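The Border at Hedov

The border between Vatach and Hedov ran through a bakery, and for most of my childhood this was considered a bakery problem.

You bought your rolls in Vatach and paid for them in Hedov, four steps to the left, where the register was. The Vatach side had the ovens. The Hedov side had the window, the bell over the door and, in summer, all of the wasps. My aunt, who ran the place, paid taxes to both towns and complained to both mayors, and said she got better value from the complaining.

Then the province sent a letter. It was seven pages long and came from the office in Jelteren, where they had found a map. According to the map, the border had never run through the bakery at all. It ran behind it, along the drainage ditch, which meant my aunt had been living entirely in Hedov for 69 years and owed Vatach an apology or Vatach owed her 300 crowns. The letter was unclear on this point. It was clear that a reply was expected by April.
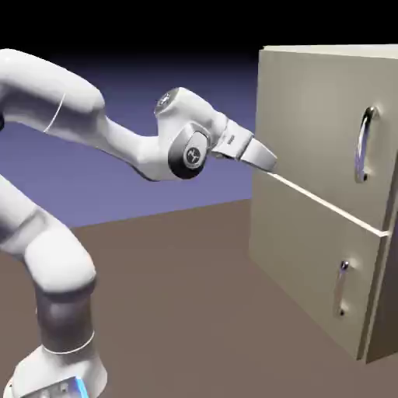 2 min read

My aunt put the letter in the drawer with the string and the dead batteries and went on baking. When April came, so did an inspector, a damp young man with a folding ruler. He measured the shop twice. He asked which town she felt she belonged to.

"Which one fixes the road?" she said.

He looked out at the road and wrote down "undecided."

By then both towns had worked themselves up. Vatach, which had never shown any interest in the ovens, announced that they were its heritage. Hedov printed 700 postcards of the bell. The two mayors met at the ditch to shake hands for the newspaper, and each stood on what he believed to be his own side, and the newspaper had to explain to them that they were both in Nadar.

This came as a surprise to Nadar, a village of goats and one bus stop, which had not asked for anything. It sent my aunt a very polite note welcoming her as a possible neighbor and asking if she did poppy seed.

She did not do poppy seed. She thought about it for a week, though, and she took the note out at supper and read it to us again, doing a voice for the goats. On the Sunday rolls that spring there was poppy seed, badly stuck on, and it got all over Vatach when you picked them up and all over Hedov when you paid.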